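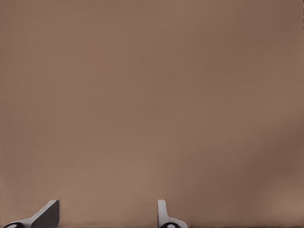 About Flendport Evening School

Flendport Evening School teaches languages to adults. We run classes in Thai, Portuguese, Polish, Welsh and English, from first lessons up to advanced conversation. Most of our students work during the day, so teaching starts at 6.15 pm and the last class finishes at 9 pm. The office opens in the afternoon and stays open until the first break.

How we began

The school started as one Thai class, held above a bakery in Drerkville. It was set up for people who had married into Thai families or were planning to move, and who wanted more than a phrasebook could give them. A second class followed in the spring, then Portuguese, and after three years the bakery needed its upstairs room back. We moved to Flendport and took on the rest of the languages one at a time. English for new arrivals came last and is now our biggest subject.

We still use Srithong, the reading course written for that first Thai class. It has been revised several times. The early chapters deal with the script and tone marks, and the later ones use short texts such as bus notices, recipes and letters from a landlord. Students keep their copy when they leave.

How we teach

There are no more than 13 students in a class. A term lasts ten weeks, with one class a week and a small amount of homework. Teachers speak the language they are teaching from the first evening, although they will switch to English to explain a point of grammar if the class is stuck.
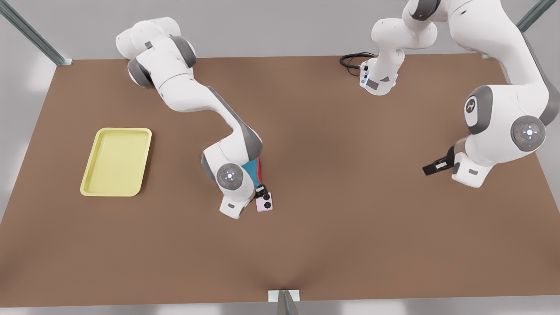 Robot arms over a brown tabletop.

We do not set entrance tests. New students who already know some of the language have a ten-minute talk with a teacher, by phone or in person, and are placed in a group. If the group is too easy or too hard you can change in the first three weeks without paying anything extra. After that we ask you to wait until the next term — the groups are settled by then and moving people about slows everyone down.

Exams are optional. We prepare students for them in the summer term only, and the exam fee is paid separately.

Simo, our lending library

Simo is the school's library of books, films and audio courses. It began as a box of paperbacks in the corridor and now has its own room on the first floor. Current students can borrow up to three items for a month. Former students may join for a small yearly charge. The Welsh shelves are good, the Polish ones are mostly novels, and we would be glad of more Portuguese children's books if you have any to give away.

Fees and help with costs

The standard fee is £82 a term, which covers teaching, handouts and use of the library. Coursebooks are extra, apart from Srithong. The reduced fee is for students on a low income and for anyone over 80. Please ask at the office for the form and bring it back before the second class.

Visiting us

You are welcome to sit in on a class before you enrol. Tuesday is the best evening for this, as four of the five languages are taught then. Let the office know which one you would like to see. Enrolment for the summer term opens in February.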